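The Gray Lot

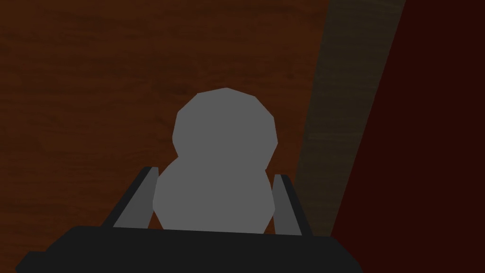

Page last changed: November, Thursday, late shift

The contract with Maltus called for 500 accepted grasps per shape. The shapes had no names in the contract, only an order. The operators at Nidstead named them anyway, because a shape has to be called something over a headset at two in the morning. There was the brick, the wedge, the long wedge. The two-lobed one was called the gourd on day shift and the snowman on night shift, and the logs carried both.

The narrator of this account worked nights and will call it the gourd, having lost that argument by being the only one left to type up the notes.

The procedure was simple. The simulator, Uzor, loaded a table and put the shape on it in a random pose. The operator drove the arm with a hand controller, closed the fingers, lifted, held for 7 seconds and released. Uzor wrote the joint angles, the finger width and the wrist view to disk. A checker passed the attempt or failed it. Passed attempts went to Plellell, the model that was supposed to do the job afterward without anyone holding a controller.

The gourd was difficult for one reason. It was almost as wide as the gripper could open. The lower lobe left a sliver of clearance on each side, and the wrist view showed the whole shape in one flat gray, so the place where one lobe ended and the other began had to be read from the outline. A notch on the left, a weaker one on the right. An operator who came in a little crooked struck the lobe with a fingertip, and the gourd rolled across the wood grain and over the edge of the table into the dark red area, where there was nothing to land on. Uzor let it fall for a while and then reset.

By the second week the count stood at 80. The day shift had most of them. Maltus sent a message asking whether the pace was expected to change.

The narrator began keeping notes on approach angle. Coming in along the grain gave a better sense of drift, since the streaks in the wood moved steadily past the fingers and any sideways error showed against them. Coming in across the grain gave nothing. The notes were posted to the shift channel. Day shift replied that they had been doing this from the start and had assumed it was obvious.

After that the count rose. At 200 the work became dull, and at 300 it became something the narrator did not have a word for. The hands went on by themselves. The fingers came down on either side, the two slivers of brown stayed even, the width reading settled, the lift began. Pass. Reset. There were nights when the narrator could not have said whether the last attempt had been the gourd or the brick.

At 412 Plellell was given a trial run on what it had so far. The trial ran on the same screen, with the controller unplugged and set on the desk. The arm moved down over the table and stopped short of the gourd. It waited. Then it rotated a few degrees to the left, rotated back and closed.

The narrator knew the movement. It was not in the procedure. It was a habit, a small correction made before closing, left over from a controller with a sticky thumbstick that had been replaced in the first week. The stick was fine now. The correction had stayed in the hands, and it was in every night shift record on the disk, and now it was in Plellell.

Day shift reviewed the trial in the morning and filed a query. Unexplained rotation prior to grasp, success rate not affected, does anyone recognize this.

The narrator read the query at the start of the next shift and left it open in one window while the work went on in another. Attempts 413 through 430 were made with attention, coming straight down and closing without the turn. All but two failed. On 431 the narrator stopped paying attention, the wrist went left and came back, and the checker passed it.

The lot closed at 500 accepted out of 706 attempted. Maltus signed for it the same day. In the field for operator remarks the narrator typed that the rotation was a known artifact of the night shift, harmless, and could be filtered on request.

No request came. The next shape was loaded, a ring with a flat side. The arm went down, turned a few degrees to the left and turned back.

Recent stories
The Brick, the Wedge, the Long Wedge
Holding Time
A Table With No Room Around It
Notes From the Shift Channel

Contact the author | All stories copyright their author, please ask before reprinting | Back to top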